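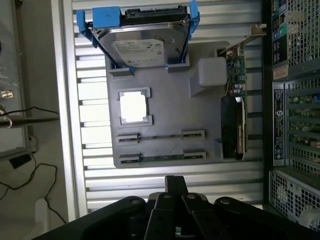

My file server drops one hard disk under load and I would like to rule out causes in a sensible order before I replace anything. The machine is a Skirkel midi tower running Briltitz 13 with two disks in a mirror. The disk that drops is the one in the blue plastic caddy, mounted with the metal casing and the label facing up and the connector strip along one edge. It works normally for hours, then during the nightly scrub the kernel log shows link resets, the speed falls back a step, and after several resets the disk is marked offline. A reboot brings it back and the mirror rebuilds without errors.

SMART values for the disk:
Reallocated sectors: 0
Pending sectors: 0
Offline uncorrectable: 0
Interface CRC errors: 322
Power-on hours: 696

The other disk is the same model and shows 0 for CRC errors. The long self-test passes on both. Is the disk faulty, or should I look elsewhere first? I have no spare power supply. I do have a backup.

Tags: storage, sata, mirror, link-reset

3 answers, sorted by votes

Answer 1 (accepted)

Start with the data cable. The CRC counter increases when data is corrupted between the disk and the controller. Bad sectors do not raise it. With zero reallocated and zero pending sectors and a clean long test, the platters and heads are not the first suspects.

The counter never resets, so 322 tells you only that errors occurred at some point. Write it down, change one thing, run a scrub, read it again.

Order I would use:

1. Shut down, unplug, reseat the data cable at both ends. Scrub.
2. If the count rises, fit a new data cable, 50 cm or shorter, with latches. Do not bundle it tightly with the others. Scrub.
3. If it still rises, move that disk to a different port on the board. Scrub.
4. If it still rises, swap the two disks between their bays and leave the cables where they are. If the errors follow the disk, it is the disk's own interface and you can claim warranty at 696 hours. If they stay with the bay, it is the cabling, the port or the power feed.

Assemble the array by disk ID and not by port name before step 3. On Briltitz the port names can change after a move, and an old config that lists them by name will start the mirror degraded.

Comment: Step 2 fixed it. The old cable had no latch and had a sharp bend next to the plug. Two scrubs since then and the counter is still at 322. Switched the config to disk IDs as well.

Answer 2

Check the power side too. Link resets that appear only under load can come from a voltage dip when both disks are seeking. See whether the disk hangs off a splitter or a molded adapter. If so, run it directly from the supply, on a separate lead from the other disk if you have one. A dip often shows up in SMART as a rising power cycle count without any matching reboot, so compare the start/stop and power cycle values before and after a scrub.

Also turn off link power management for that port while you test. I had a Plarngate controller that reset the link every time it left the low power state, and it took most of November to find because it never left a CRC error behind. Yours does, so this is less likely in your case.

Answer 3

just replace the disk, they are cheap. had the same thing on my Mosquera box and a new drive fixed it

Comment on answer 3: Did you reuse the cable? Swapping a drive reseats both plugs, so that result does not separate the two causes.

Comment on answer 3: new cable came with it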